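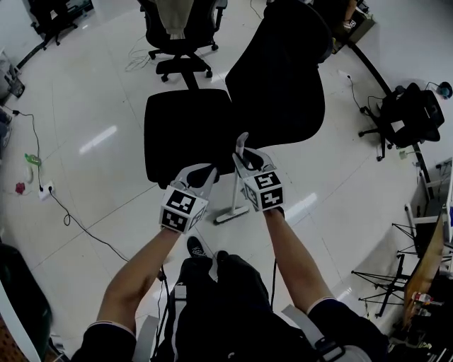 Floor cleaning between the office chairs, a gripper in each hand.

Fourteen sessions in and my back still hurts, so forgive the tone. I want to argue for something unfashionable, which is that the people who show robots how to do chores should be left alone to do them badly.

Some background, quickly. I do demonstration work for a small outfit in Skendlow. Hand-held grippers, one each side, marker cubes on the back of them, straps over the shoulders. You do the job, the kit keeps track of where your hands went, and later on a model has a go at learning from it. Mopping, tidying, folding, wiping. Before this I did a spell at Jastden, all remote control there, sat at a desk driving two arms through a screen. So I've done both and I have opinions.

Remote control first. It is slow. Horribly slow. At Jastden we had 782 usable runs of putting cups on a shelf at the end of a February that felt like a year. Every run looked like somebody moving house underwater. But the robot could do what was in the recording, by definition, becuase it was the robot that had done it. Fair point in its favour. I'll give it that.

Grippers in the hand are faster and much closer to how a person works. You walk round things. You lean. You feel the handle slip a bit and squeeze harder without thinking. None of that came through the desk in any form I'd trust. In roughly the same stretch of time here we got 993 and they covered six rooms, with real clutter in them.

Which brings me to clutter. And to the guidelines.

The Khokhar protocol, which our lot have more or less adopted, wants the floor cleared first. Cables up. Chairs pushed to the wall. One smooth pass, start bottom left, finish top right, don't stop. Lovely data. Plots beautifully. Nobody's floor is like that. An office floor has chair legs on it and an extension lead and whatever fell off a desk, and the whole skill of cleaning one is in the going round. The little stop. The turning the head sideways to get it under a seat, giving up, moving the chair after all. If you take those out you've taught a machine to clean a showroom.

I asked what happened to hesitations. Trimmed, was the answer. Anything over a set pause gets cut. So the bit where I'm working out whether the lead will catch, gone. What's left is a hand that seems to know already.

I'm told the fix is volume. Do 200 more and it evens out. Does it? 200 more of the same tidy pass is the same tidy pass. I'd take a tenth of that from ten different people, tall, short, left handed, in a rush, fed up, in rooms they've never seen.

The counter argument is noise, and it isn't stupid. Mixed demonstrations can muddle a model, two people go opposite ways round a chair and it learns to drive into the middle. The Noner write-up makes a lot of this. Fine. But that's a problem with the learning and it ought to be solved there, by the people paid to solve it. Asking the person with the mop to be more like a robot so the robot can be more like a person, I mean come on.

Also the money. We get paid per accepted run. Accepted means smooth. So guess what everyone does, they pick the easy patch of floor. I do it. You would too. Pay by the hour, keep the fumbles, label them if you must.

And let us put the grippers down for ten minutes between rooms. They get heavy after a wile and your wrists go, and then the data gets worse in a way that's no use to anyone.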